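ok a little thread on repainting a textured wall, as requested by my cousin Fiorella and apparently half my neighbors in Illuvwood 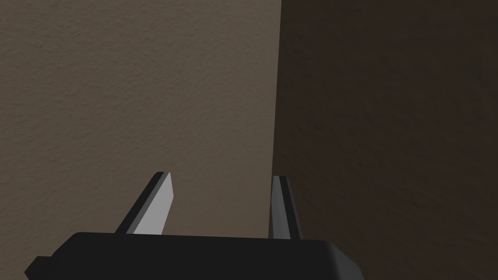 Do you have to sand a textured wall before you paint over it? Only where it's peeling or shiny. Everywhere else a good wash and a full day of drying will do.

2/ The wash matters way more than I wanted it to. Warm water, a squirt of dish soap, a soft brush, then a second bucket of plain water. I skipped the plain water in our hallway and the paint came off in little sheets by October. Still mad!

3/ Roller time. Get the fluffy one, the thickest nap they'll sell you. I started with a smooth-wall roller and it skated right over the top of every bump – tiny unpainted pits all over the place, and you only notice them at 7 a.m. when the sun comes in sideways.

4/ Buy more paint than the can says. Texture drinks it. I spent $49 on the first gallon and had to go back for a second one before I'd even finished the long wall (same clerk, big grin).

5/ Taping on texture is a pain. Press the tape down, run a thin line of the OLD wall color along the edge, let it dry, then do the new color. Hedvig next door taught me this and my ceiling line is finally straight-ish.

6/ Someone asked about color. I went through 3 sample pots and they all looked darker once they were up, I guess from all the little shadows. Go a shade lighter than the chip you love.

7/ Second coat goes on the next day. Roll it the other direction so you catch the spots you missed. Then open the windows and go get tacos.

8/ Bathroom is next and I have no idea what to do about the steam stains behind the door. Suggestions welcome – especially if you've tried a stain blocker on the bumpy stuff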